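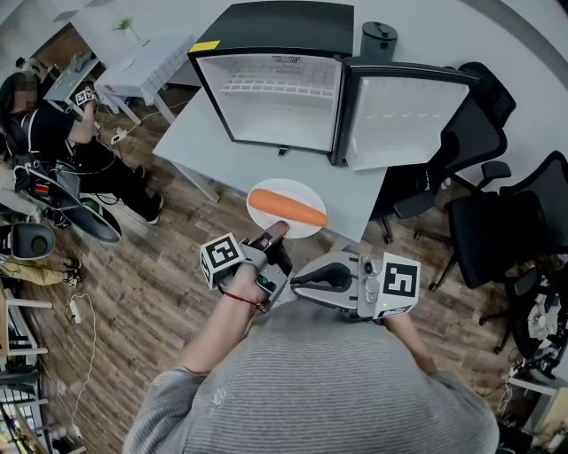 RILTIRHAM, 27 March 2025

Section 2: Recording your first fridge chore

Can a machine put the groceries away yet? Sometimes! Ours at Pisharody can manage a few kitchen jobs on a good day, and it learns them from people like you wearing the Gukero hand grippers. A carrot, a plate and a mini fridge make a great first chore. It sounds tiny, but it has a door, a shelf and an awkwardly shaped vegetable in it, and each of those can still trip up a robot.

Before you start

1. Charge both grippers overnight. Switch them on and wait for the green light on each.
2. Check the marker cubes. Wipe off any fingerprints with a dry cloth.
3. Stand the fridge on a table with enough space for the door to swing wide.
4. Clear the shelf and put one item on a plate in front of the fridge.

Note: If a cube's pattern is scratched or peeling, swap the whole cube. Taping over it will confuse the tracking.

Recording the chore

5. Stand facing the table with a gripper in each hand, elbows loose.
6. Hold still for 2 seconds, then start the recording in Zaltix.
7. Close one gripper on the thick middle of the carrot. Go gently, as a hard squeeze can flick it right off the plate (great fun the first time, less so by the ninth).
8. Lift, move it into the fridge at an easy pace and set it down before you open the jaw.
9. Nudge the door shut with the other gripper and stop the recording.
10. Put everything back and go again, shifting the plate a little each time.

Caution: Keep cables clear of your feet. You'll be watching your hands, and it's easy to step back without looking.

Caution: Don't grip glass or knives in this section. See Section 9.

How many takes?

We ask for 100 good ones per chore. Lavanya Mudaliar recorded 208 of the carrot last August, and the robot trained on them could put a carrot away from most spots on the table. Lovely to watch! Swap in a zucchini, though, and it dithered. Doors that stick are still hard for it too, and it's a good deal slower than you are.

So keep your fumbles. If you drop the carrot and pick it up again, let the recording run and tag it "recovery" in Zaltix. Gangadharan Iyengar goes through those takes first, and they've taught the robot more about dropped food than our tidy ones ever did.

If the green light goes out during a take, stop, recharge that gripper and delete the take.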